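Saturday, March 26, 2022
By Savvas Lazaridis

A method for teaching two robot arms to divide a packing job between them has cut the number of human demonstrations needed for a new item by more than half, according to results released this week by the Kyriakidis laboratory in Flutton.

The method, named Pruko, deals with tasks in which one arm must keep a soft container open while the other arm fills it. Such tasks are easy for people and have been hard for machines. A bag made of cloth or netting has no fixed shape, and its opening can close whenever the holding arm moves or the loading arm touches the rim.

In the laboratory's main test, a pair of arms trained with Pruko completed the bagging task in 44 of 55 trials. A controller trained on the same recordings without the new step completed it in 29. The trials were run on a single station, with the order of the items shuffled between runs.

Most current systems of this kind are trained by imitation. A person steers both arms through the task many times, and a neural network learns to produce the motions of all joints from the camera images. The Kyriakidis group argues that this treats the two arms as one large machine and forces the network to learn every combination of left and right motion it may need. When the item changes, much of that learning has to be repeated.

Pruko splits the recordings before training begins. A short program goes through each demonstration and labels every moment according to which arm is holding and which is moving. The holding arm is then trained to keep the opening within a set range of widths and heights. The moving arm is trained separately to pick up an item and bring it to the opening. A third, much smaller network decides when the roles should change and passes a signal between the two.

The signal carries only 4 values: the position of the opening in three directions and an estimate of its width. Earlier versions passed the full camera features from one arm to the other. The group reports that the larger signal made results worse, and that the holding arm began to drift in response to motions of its partner that had no bearing on the bag.

The separate training is the source of the savings in demonstrations. When a new item is added, only the moving arm has to be retrained. The laboratory used 20 demonstrations for each new item, against 50 for the controller it was compared with. The holding network was left unchanged through all of the item tests.

Of the 11 failed trials with Pruko, six occurred when the item caught on the rim of the bag and pulled it out of the holding gripper. Three were failed grasps in the source container. In the remaining 2, the role signal came too early and the moving arm released the item before it had reached the opening. The report says that grip force was not measured in any of the trials and that a force sensor in the holding fingers would be the most direct way to deal with the first group.

Speed remains low. The median time for a completed trial was 38 seconds, which the authors put down mainly to a pause that is built in at each change of roles. Shortening the pause raised the rate of early releases. No attempt was made to tune it separately for each item.

The work was done on low-cost arms driven by hobby-grade servos, which have noticeable play in the joints. The group repeated a smaller set of runs on a stiffer pair of arms at Drundetero, a contract packaging company that provided floor space for the comparison. Success rates there were slightly higher, but the difference was within the spread of the results and the report draws no conclusion from it.

Several limits are listed. All of the bags used in training were light and of similar size. The holding arm always began on the same side of the table. Items were presented one at a time, and the method has not been tested on a container holding several objects in contact with one another. The role labels also depend on one arm being nearly still while the other moves, so tasks in which both arms move throughout, such as folding a sheet, fall outside the method as it now stands.

The laboratory plans to release the labeling program and the recorded demonstrations in September. A second study, now being prepared, will cover opaque bags and bags with drawstrings.

Netting was chosen as the main test material for its effect on the camera system. Standard methods for finding an edge look for a change in color or brightness, and a see-through mesh gives a weak and broken one. On the marble tabletop at the Flutton station, the dark, veined stone shows through the white netting, and the veins can be mistaken for folds or seams. Pruko's estimate of the opening therefore relies on the position of the holding fingers as well as on the image, and in the bagging task the left gripper stays at the top edge of the bag while the right one works over the pink basket with the red item in it. With the finger position removed from the input, the error in the estimated width doubled.
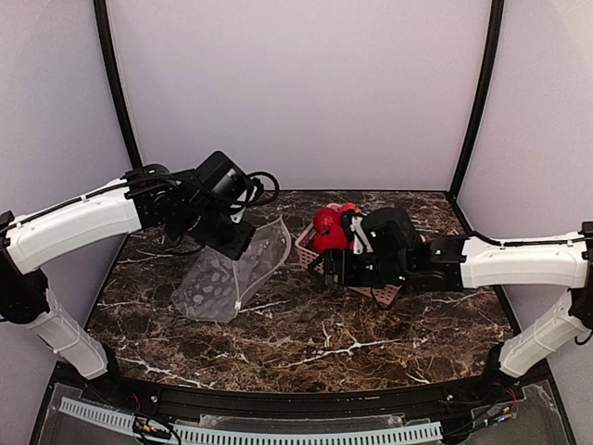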